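Sensory-friendly laundry day / the Lundden study thread
Parenting Board > Autism & Sensory > General chat

tultmom_of_two
Posted 9 May 2021

Has anyone else read the Lundden paper on toddlers and sound? My sister sent it to me at breakfast and I've been chewing on it all day. If I'm reading it right, they played 73 toddlers a bunch of ordinary house noises (vacuum, blender, a door closing) and tracked how long it took each kid to settle afterwards. Then they checked back in when the kids were four. The ones who took longest to settle were more likely to have a diagnosis by then.

My son is two and a half and he comes apart at the hand dryer in the grocery store. Full body, on the floor, shoes off. We're on the waiting list at the Buckley clinic and they're saying July at the earliest. So of course I read this and now I'm timing him with my phone after the garbage truck goes by, and my husband says I have to stop.

Am I nuts or is this worth bringing up at the appointment?

drunerdad
You're not nuts, but your husband is right about the phone. Put it down!

I read the thing too. 73 kids is small. And only a handful ended up diagnosed, so one or two kids going the other way would change the picture a lot. My daughter is autistic and she slept through a smoke alarm as a baby. Textures are her thing, she couldn't care less about noise.

pebblecreek
I'd push back on that a little. Small doesn't mean useless. These studies take years and you can't just go grab a thousand toddlers. What I took from it is that they think the sensory stuff comes first, or at least early, and the social stuff might grow out of it. That matches what I saw at home. My oldest was covering his ears long before anybody noticed anything about eye contact, and three different people told me it was a phase.

drunerdad
Sure, and I believe you. But it's one kid, same as mine is one kid. All I'm saying is a mom with a two year old shouldn't be reading that paper like a test result.

pebblecreek
Fair. Nobody should be running it as a home test. I still think she should mention the hand dryer to the clinic though.

Senan Duggan
Hi all, longtime reader, I don't post much. I was an OT assistant for a while, mostly under-fives, so take this for what it's worth.

tultmom, yes, bring it up, and write down what happens instead of how many seconds it takes. What was the noise, was he tired, had he eaten, what helped. A page of that is gold for whoever sees him. We used to get parents coming in with spreadsheets and I'd always end up asking them what the kid did with his hands.

While you wait, look for quiet little jobs he can do next to you. Squeezing and pinching work is great for a lot of these kids and it gives them something to come back to after a loud noise. Clothespins, a sponge in a bowl, tearing lettuce. Mine did socks. I'd hang the small stuff up low and let him pinch the clips open and shut for as long as he wanted, and some mornings that was the only calm we got before lunch.

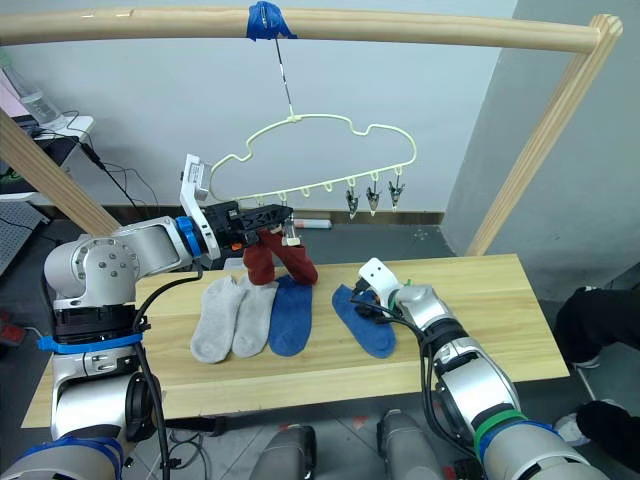
The clip-and-peg kind of hanger. Any brand will do.

I wouldn't sell it as therapy and it won't change what the clinic finds. It's a nice way to pass twenty minutes.

tultmom_of_two
Thank you, this is so helpful! He LOVES clothespins, he steals them from my bag and lines them up on the stairs. And okay, okay, the phone is in the drawer.

Can I ask what you'd do about the grocery store? We've been going without him, but that means one of us always has to stay home.

gravelroad_gwen
We did ear defenders and they were a lifesaver for us. It took a couple of weeks to get her to wear them, she'd fling them out of the cart. We started with them on the teddy bear.

drunerdad
Careful with those. We were told not to leave them on all day because the kid can get more touchy about sound. Store, fireworks, fine.

gravelroad_gwen
We were told the opposite, wear them whenever she wants. So I don't know. Different clinics I guess? She's seven now and mostly leaves them in the car.

Senan Duggan
I've heard both from people I respect. I'd ask at the appointment. For the store I'd skip the restroom, go early, and keep the first trip to one item.

pebblecreek
Also call Buckley every week and ask for the cancellation list. We got bumped up that way. Be nice to whoever picks up the phone, she remembers voices.

tultmom_of_two
Didn't even know there was a list. Calling first thing tomorrow. And I'm going to try bananas as our one item, he likes carrying them.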